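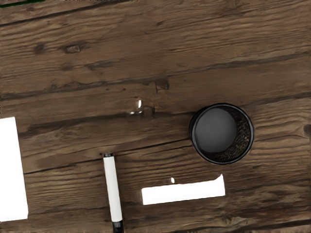

When should the arm be homed?
The arm must be homed each time the controller is switched on, and again after any stop made with the red button.

Section 4. Homing and First Movement

This section applies to the Perstead bench arm as built from the workshop plans, with the Zurnent controller board fitted. Complete Section 3 (wiring) before continuing.

1. Clamp the base plate to the bench at all four corners. Check that the plate does not rock.

2. Confirm that the red stop button is within reach of the person at the keyboard.

3. Move the arm by hand until the elbow points away from the wall. Do not force the wrist joint – it has a hard stop at 150 degrees.

4. Switch on the controller. The status light blinks while the board starts and then stays lit.

5. Open the control program and enter port number 3474. If the connection is refused, see Section 7.

6. Select Home. The shoulder moves first, followed by the elbow and the wrist.

7. When the arm has stopped, measure from the base plate to the underside of the gripper. The correct height is 136 mm. Adjust the shoulder offset if the reading differs.

8. Set the speed to 17 percent and run the short test path once.

CAUTION: Keep hands, sleeves and loose cables out of the work area while the arm is powered. The motors do not sense contact.

CAUTION: Do not unplug the controller while the arm is raised. The shoulder has no brake and the arm will drop.

Note: Members using the arm in the shared workshop must record any change to the offsets in the bench log. The values in the July edition of this guide replace all earlier ones.

Note: Questions on wiring may be directed to Elvia Chávez. Replacement belts are held by Nicanor Lozano – please return the worn belt when collecting a new one.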